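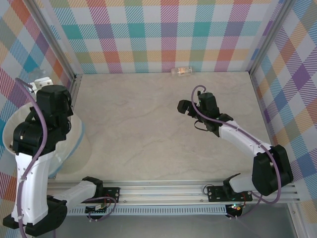

Two-armed bench cell, both arms mounted on the front rail

Home Articles A to Z Grippers Arms Cameras Contact

Gripper trial (bench)

A gripper trial is a set of repeated picks done to find out which gripper, or which pair of fingers, suits a job. Some people call it a grasp test or a finger shoot-out, and I've heard "pick-off" as well, mostly from Callum Entwistle, who I suspect made it up. I look after this entry and I've run a fair few trials myself, so you're getting the dictionary meaning with a good dollop of my own opinion stirred in (sorry, Beverley, I know you wanted it drier).

Background

When I started, trials were done with one arm and a wooden block. You picked the block up, put it down, and wrote "good" in a notebook! The block was far too kind, of course. It had flat sides and it never rolled away, so nearly every gripper looked marvellous. Radymyr Hutsuliak was the first person at Stockdale to bring in drinks bottles, and our scores dropped like a stone that same afternoon. Bottles are still my favourite test piece. They're cheap, they roll, the labels slip under a smooth finger, and an empty 500 ml one gives way just when you think you've got it.

Types of gripper

Parallel grippers have two fingers that open and close in a straight line. They're the ones I'd hand to a beginner, as you can tell from across the room what they're up to. Angular grippers swing their fingers on a hinge, which is fine for narrow things but pushes a round bottle forwards as it closes (very annoying, and Garnet Gauthier and I lost most of a December to it). Suction cups love a flat lid and hate a creased label. Soft fingers wrap round nearly anything, though the Clotard set I tried went sticky and had to be wiped between runs.

How a trial is run

Start with a single small item lying on its side. It shows up sloppy finger alignment straight away, and there's nothing nearby to knock into. Once both arms can manage that, move on to a pile. 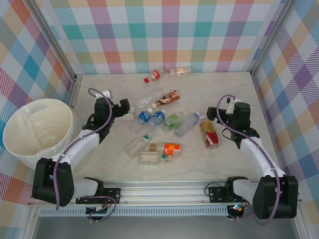 A cluttered surface is a much harder business, and to my mind a far more honest one. The fingers need room to get down either side of a bottle, and the neighbours won't give it to them. Crushed bottles are worse than whole ones, caps can catch, and clear plastic with hardly any label gives the camera very little to go on. With two arms you also have the middle of the table to argue over. I let one arm finish and back off before the other goes in. Poppy Lightfoot lets hers work together and gets through the pile quicker, with the odd clonk.

Give each finger set 13 runs, and lay the pile out again before every one. I used to stop at six and found I was mostly measuring my own luck. Write down misses, drops and slips separately. A miss is often the camera's fault, a drop is usually the fingers, and a slip could be either, so lumping them together tells you nothing you can fix.

Cameras and controllers

A camera on the wrist sees the last few centimetres well, but the gripper can block its view just as things get interesting. A fixed one sees the whole surface and misses the fine detail, so I like to have both. For controllers, our Condivum box is slower to set up than the Rotex one and easier to stop in a hurry. Change one thing at a time, please! I once swapped fingers and controller over the same lunch break and had to bin the lot.

Check the cable slack with each wrist turned as far as it goes, both ways, before the first run.

See also: Finger pads, Grip force, Wrist cameras, Two-arm cells

Contact the editors | Copyright Stockdale Bench Notes | Back to top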